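Chevalier Cordless Blinds: Fitting and Care Guide
Section 3. Hanging and Adjusting Horizontal Blinds on Glass Partitions

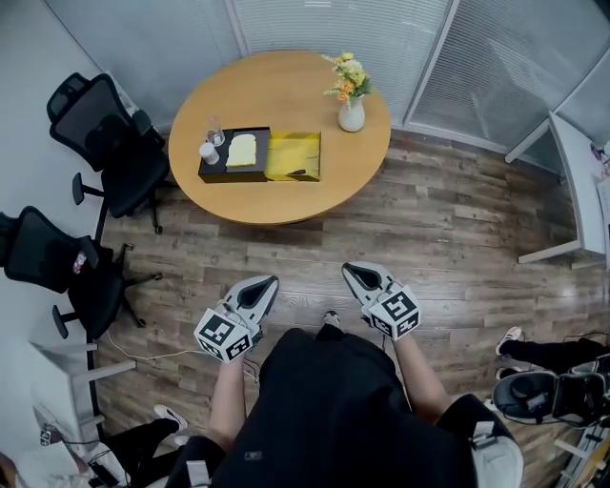
Figure 3-1. White horizontal blinds on glass partition walls with thin vertical frames.

This section covers blinds hung on framed glass partitions inside a building. For blinds hung in a plaster or drywall window opening, see Section 2. For skylights, see Section 5.

Read the whole section before you start. Two people are needed for steps 7 through 12.

3.1 What you need

Supplied in the carton:
Headrail with slats and bottom rail, assembled
Clamp brackets with rubber pads
Bracket screws, short
End caps, left and right
Hold-down clips
Tilt wand

Not supplied:
Tape measure
Pencil or removable tape
Phillips screwdriver, hand type
Small level
Step ladder
Glass cleaner and a lint-free cloth

Do not use a power driver on the bracket screws. The clamp plates can be bent by too much force, and a bent plate will not hold the headrail level.

3.2 Before you begin

Check the label on the end of the headrail. It gives the ordered width, the drop and the panel number. If your order has several blinds, lay them out next to the panels they belong to before opening any of the sleeves. Panels in the same wall often differ slightly in width, and two blinds that look the same may not be interchangeable.

Leave the shipping ties on the slats until step 11.

CAUTION: Glass partitions can be damaged by a ladder or a headrail end. Keep the ladder clear of the glass and carry the blind flat, with one person at each end.

CAUTION: Do not drill into the partition frame unless the partition maker has approved it in writing. Some frames carry wiring, and many hold the glass under a pressure seal. The clamp brackets in this kit need no drilling.

3.3 Measuring and marking

1. Clean the top frame and the upper part of the glass. Let both dry completely. The rubber pads slip on a dusty or greasy frame.

2. Measure the width between the vertical frames at the top, the middle and the bottom. Write down the smallest of the three. The headrail must be shorter than this number. If it is not, stop and contact your dealer.

3. Mark the bracket positions on the top frame with pencil or tape. Place one bracket 3 inches in from each end of the headrail.

4. If the headrail is longer than 60 inches, add a center bracket. Move it to one side if it would sit over a tilt drum or a lift spring. The drums can be seen from the top of the headrail.

5. Hold the level against the top frame. If the frame is out of level, choose the lowest bracket mark as your reference and measure the others from it. Each clamp bracket has a slotted plate for height adjustment.

Note: On a curved run of partitions, fit one straight blind to each flat panel. Do not try to run a single headrail across two panels. Start at one end of the curve and work in one direction so that the gaps between blinds stay even.

3.4 Fitting the brackets

6. Open the clamp, set the rubber pads on both sides of the frame lip and tighten the screw by hand until the bracket no longer slides. Give the screw another half turn with the screwdriver. Fit all the brackets before hanging the blind.

Pull down on each bracket with one hand. It should not move. If it does, take it off, clean the pads and the frame, and fit it again.

Frames with a rounded lip need the Treltex adapter strip, sold separately. Cut the strip to the length of the clamp and place it between the pad and the frame, ribbed side toward the frame. One strip is enough for four brackets.

3.5 Hanging the blind

7. With one person at each end, lift the blind to the brackets. The tilt wand hook faces into the room.

8. Tip the headrail so that its front edge goes into the front hooks of all the brackets at the same time.

9. Push the back edge up until each bracket clicks. Do not let go yet.

10. Check each bracket by eye. The spring tab must cover the back edge of the headrail. A click alone is not enough, as the tab can catch on the shipping sleeve.

11. Cut the shipping ties, starting at the bottom. Hold the bottom rail while you cut the last one and lower it slowly.

12. Hook on the tilt wand and push the sleeve down over the hook. Press the end caps onto the headrail.

3.6 First adjustment

Lower the blind fully and leave it down overnight with the slats open. The ladder cords settle under the weight of the bottom rail, and adjusting them earlier usually means doing the work twice.

13. Raise and lower the blind three times over its full travel.

14. With the blind down, check that the bottom rail is level. If one end is low, remove the plastic button under that end, draw the cord through, tie a new knot above the old one and press the button back in.

15. Turn the wand until the slats are closed. All the slats should close in the same direction. If a group of slats stays open, look for a slat that has come out of its ladder rung and slide it back.

16. On adjoining panels, set the slats of each blind to the same angle and stand back. Adjust the bracket height if the bottom rails do not line up.

Note: If the blind creeps upward after it has been lowered, the lift spring is set too strong. Turn the tension screw at the left end of the headrail counterclockwise, a quarter turn at a time. If the blind drops when released, turn the screw clockwise. Test after each quarter turn.

3.7 Hold-down clips

Fit the clips where a door opens close by or where a supply vent blows along the glass. They stop the bottom rail from tapping on the frame.

17. Lower the blind and mark the height of the pin holes at both ends of the bottom rail.

18. Peel the backing from the clips and press them to the vertical frames at the marks. Hold for a slow count of 21.

19. Wait until the next day before putting the pins in.

Unpin the bottom rail before raising the blind. Raising a pinned blind can strip the spring drum, and this damage is not covered by the warranty.

3.8 Cleaning

Dust the slats once a month with the blind closed, first one way and then the other. A dry cloth or a soft brush works well. For marks, use a cloth dampened with water and a drop of dish soap, then wipe dry. Do not use ammonia cleaners on the slats. When cleaning the glass, spray the cloth and not the glass, so that liquid does not run down into the bottom seal.

Metal slats may be washed in place. Slats from the Nostosico fabric-faced line must be dusted only.

3.9 Problems and remedies

Headrail rattles when the door closes.
Check that the spring tabs are seated. Tighten the clamp screws by a quarter turn.

Tilt wand turns but the slats do not move.
The wand sleeve has slipped off the hook. Push it back down. If it still slips, replace the hook (part 26).

Slats will not close fully.
Wand has been overturned. Turn it back the other way until you feel resistance, then close again gently.

Bottom rail is level when down but tilts when raised.
The lift cords are winding unevenly. Lower the blind fully, then raise it slowly with one hand at the center of the rail. If the tilt returns, take the blind down and have the drum serviced.

Light shows at the side of the blind.
A narrow gap is normal and is needed for clearance. Side channels are available for Baltska aluminum frames only.

3.10 Parts and service

Give the panel number and the ordered width from the headrail label when asking for parts. Lift springs are matched to the weight of the blind and cannot be swapped between sizes. Service questions for blinds on glass partitions go to Florian Leclerc at the Chevalier parts desk. Parts orders are packed every Tuesday.

Continue with Section 4, Linking Blinds for Group Operation, if your order includes the linking bar.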